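Hilo sobre el kit de manipulación textil de Hirnivel, que varios me lo habíais pedido y llevo un mes largo posponiéndolo 🧵

1/ Para quien llegue de nuevas: Hirnivel vende un paquete para poner un brazo a trabajar con tela. Pinza, software de agarre y 24 horas de soporte remoto que gastas cuando quieras. El brazo va aparte, así que mirad bien el presupuesto antes de emocionaros.

2/ Yo lo quería para toallas. Rizo, color tostado, lo más normal del mundo - y lo más puñetero de agarrar que conozco.

Pinza y toalla sobre la mesa verde:
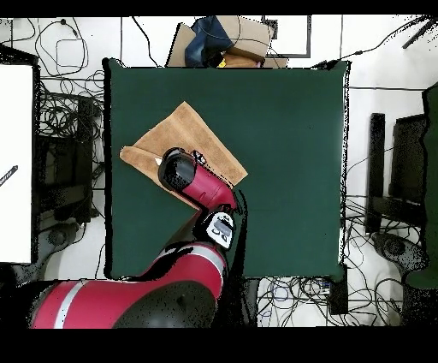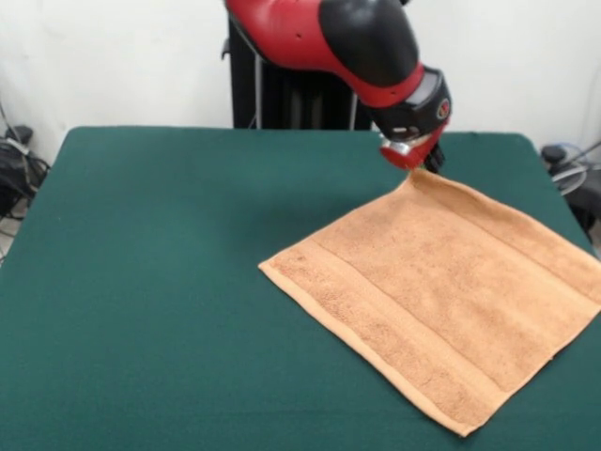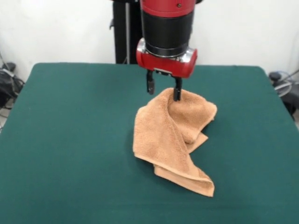
3/ Me escriben desde la cuenta de Vetberg que ellos probaron la versión anterior y que con tela fina la pinza cogía dos capas en vez de una, y preguntan si eso lo han arreglado. Pues a medias. Con rizo va bastante mejor de lo que esperaba, con sábana fina todavía me coge de más y me toca bajar la fuerza a mano.

4/ Lo que más me ha gustado: el asistente para marcar esquinas. Le enseñas la tela extendida, le dices por dónde quieres empezar y te propone el agarre. A veces propone una tontería, pero la corriges en un momento y a seguir.

5/ Lo que menos: el manual. Madre mía, el manual. La parte de calibración te manda a un anexo que en mi PDF no está. Gasté 3 horas de soporte en eso y me dio una rabia tremenda (el técnico, majísimo, todo hay que decirlo).

6/ Con la toalla hecha un gurruño la cosa se complica, claro. El programa trae un modo para buscar el borde y desplegar, pero es lento. Le tengo puesto un límite de 60 segundos por intento y muchas veces lo agota.

7/ ¿Alternativas? El kit de Clandarbridge sale más barato pero no trae nada para tela arrugada, solo doblado desde plano. Si tu toalla ya llega estirada, igual te compensa.

8/ Dicen en la web que los dedos aguantan 1000 ciclos antes de cambiar las puntas. Yo no he llegado ni de lejos, ya os contaré.

9/ ¿Lo compraría otra vez? Para rizo, sí. Para una lavandería con prisas, todavía no - esperaría a la próxima actualización, que en teoría cae en octubre.

10/ Ah, y si lo pedís a través de Mansilla preguntad por las puntas de repuesto. A mí no me las ofrecieron y las tuve que pagar luego con otro envío.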